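Kilico Household Storage: Frequently Asked Questions

Last updated March 24, 2021

How do I rent a unit?
Call the front office or fill out the form on our Rentals page. We need a photo ID, a phone number and a mailing address. The first month is due when you sign. Most people sign and move in on the same visit.

What sizes do you have?
Small (5 x 5 feet), medium (5 x 10), large (10 x 10) and extra large (10 x 20). The Guleck Road site also has lockers, which are 3 x 4 feet and are rented by the month like everything else. There are no lockers at Marín Street.

How many units are there?
There are 568 units across the two sites. The extra large ones fill up first, usually before summer. If the size you want is taken, ask to be put on the waiting list. Being on the list is free and you can turn down a unit once without losing your place.

What does it cost?
A locker is $29 a month and a medium unit is $98 a month. Prices for the other sizes are on the Rentals page. We do not charge an administration fee. If we raise your rate, you will get a letter 30 days ahead.

Is there a deposit?
No. You do need your own lock. Disc locks are sold at the office, or you can bring one from home as long as it fits the hasp. Combination locks are fine.

What am I not allowed to store?
Food, including pet food and bird seed. Plants. Gasoline, propane, paint thinner, fireworks and ammunition. Tires are limited to four per unit. Mowers and other yard machines are allowed if the tank has been drained.

How should I pack?
Use boxes of the same size where you can, and fill them to the top so they don't cave in when stacked. Put heavy things in small boxes. Leave a narrow aisle to the back of the unit if you plan to come and go. Mattresses should be in a cover and can stand on edge for a short stay, but lay them flat for anything longer than a month or two. 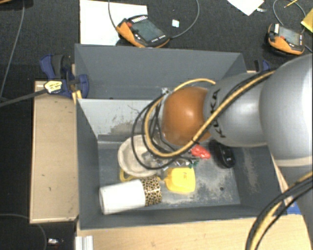

Label at least two sides of every box and keep a list at home. Small loose items are the hardest to find later, so group them by room and write the room on the outside. Plastic bins hold up better than cardboard on a concrete floor. If you use cardboard, set it on boards or pallets. The office has used pallets at no charge when we have them.

Are the units heated?
Only the indoor units at Marín Street. They are kept above 50 degrees in winter. The drive-up units are not heated or cooled.

When can I get in?
The gate is open from 6 a.m. to 10 p.m. every day, holidays included. Your gate code is printed on your lease. The office keeps shorter hours and closes for the first week of January.

Do I need insurance?
Yes. Many homeowner's and renter's policies already cover stored goods, so check yours first. If you have no coverage, ask the office about a plan.

What happens if I pay late?
Rent is due on the first. After the sixth a late fee is added and the gate code stops working until the balance is paid.

How do I move out?
Give us 10 days' notice in writing or by email. Sweep the unit, take your lock off and stop by the office. We don't refund partial months.

Who do I talk to about a problem?
Ettore Colombo manages both sites and can be reached through the main office number.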